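Cuaderno de laboratorio, proyecto Tirkon
25/01/2021

Retomo la entrada donde la dejé, porque entre la migración del planificador y los cambios en Dremero llevaba varios días apuntando cosas en papeles sueltos y luego no hay quien los entienda (ni yo). Hoy por fin ha tocado brazo de verdad y no simulador, ¡qué ganas tenía!

Empiezo por lo aburrido. El nodo de percepción ya publica las poses en el sistema de la base del robot y no en el de la cámara, así que la transformación se hace una sola vez y todo lo que viene detrás la hereda. Antes la hacíamos en dos sitios distintos, con dos versiones del mismo archivo de calibración, y de ahí venía el desfase que tanto nos mareó con Ntuli. He borrado la copia vieja. Si a alguien le falla un script que la buscaba, que tire de la ruta nueva, la que está en la configuración común.

Después he lanzado la secuencia de aproximación con los bloques grandes delante de la placa blanca y varios de ellos de pie, que es justo la postura que peor lleva el estimador. Con las piezas tumbadas la orientación sale bastante estable; con las verticales, en cambio, se ven solo dos tetones y el ajuste duda entre soluciones casi iguales.

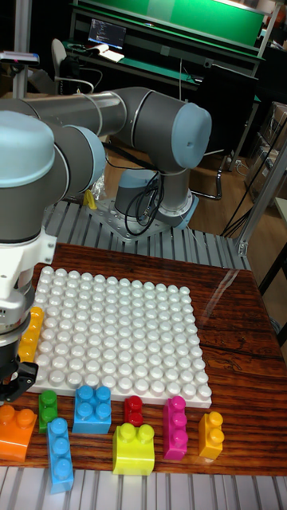 La pinza sobre la esquina de la placa, junto al bloque naranja.

El registro de la sesión tiene 1549 estimaciones de pose, y en 34 la orientación salta media vuelta de un ciclo al siguiente. No parecen muchas, pero basta una en mal momento para que el planificador tire la trayectoria y vuelva a empezar, y entonces el brazo se queda pensando arriba un rato larguísimo. He metido un filtro sencillo que compara con las 6 estimaciones anteriores y descarta el salto si no se repite. Es un apaño, lo sé, y me gustaría algo más elegante que tenga en cuenta la simetría de cada pieza, pero para seguir trabajando nos vale.

Otra cosa que quiero dejar escrita antes de que se me olvide: en Zollano el margen de colisión de los dedos sigue puesto para la pinza antigua. Entre bloques tan juntos eso cierra caminos perfectamente válidos. Lo he bajado a 2 mm solo en mi rama y con la velocidad limitada; por favor, no lo fusionéis todavía.

Pendiente:
Pasar el filtro por los registros viejos y comparar.
Añadir la simetría al modelo de cada bloque.
Preguntar si la versión de Dremero que sale en marzo cambia el formato de los mensajes, y en ese caso esperar antes de tocar el nodo otra vez.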